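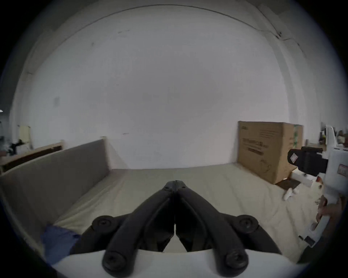

Greifer-AG startet ins neue Schuljahr

Was für ein Auftakt! Seit zwei Wochen trifft sich unsere Robotik-AG an der Wasilewska-Schule wieder jeden Freitag, und es ist schon jetzt mehr los als im ganzen letzten Halbjahr. Thema bis Dezember: Handgeführte Zweifingergreifer, mit denen wir Bewegungen aufzeichnen, aus denen später ein Roboterarm lernen soll. Man hält das Gerät am Griff, die Kamera schaut über die beiden Finger nach vorn, und dann wird gegriffen, gehoben, abgelegt, wieder und wieder. Klingt eintönig, macht aber einen Riesenspaß, vor allem zu zweit!

Unser Projekt trägt den Namen Claltix (die Abstimmung war knapp, Itix lag bis zuletzt vorn). Als erste Aufgabe haben wir uns Stoff vorgenommen. Ein Würfel bleibt ein Würfel, aber ein Tuch liegt jedes Mal anders da, hat keine feste Kante und rutscht gern zwischen den Fingerspitzen durch. Gearbeitet wird auf einer bezogenen Matratze am Ende des Raums, direkt vor der weißen Wand. Der Hintergrund ist dort ruhig, und der große Karton mit dem Aufdruck N95 dient uns prima als Orientierungspunkt beim Ausrichten.

56 Durchgänge haben wir am ersten Nachmittag geschafft, 98 am zweiten. Bis zur Vorführung in Faltstead wollen wir auf rund 2.000 kommen, und wer Zdzisław Sobczak kennt, unseren AG-Leiter, der weiß, dass er insgeheim mit 3.000 rechnet. Drückt uns die Daumen!

Am meisten gelernt haben wir bisher übers Tempo. Wer das Gerät zu schnell führt, bekommt verwischte Aufnahmen, und die sortieren wir am Schluss wieder aus. Also: langsam anfahren, Finger erst dicht über dem Stoff schließen, kurz halten, dann heben. Die Siebtklässler haben das übrigens schneller rausgehabt als die Großen.

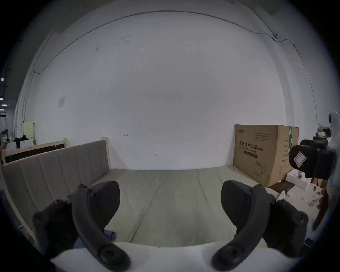
Mitmachen

Plätze gibt es noch, und zwar ab Klasse 7. Vorkenntnisse braucht ihr keine, Programmieren kommt erst nach den Herbstferien dran. Kommt einfach freitags nach der sechsten Stunde vorbei oder gebt den Anmeldezettel im Sekretariat ab. Bringt gern alte Tücher, Socken oder Stoffreste mit, je knitteriger, desto besser!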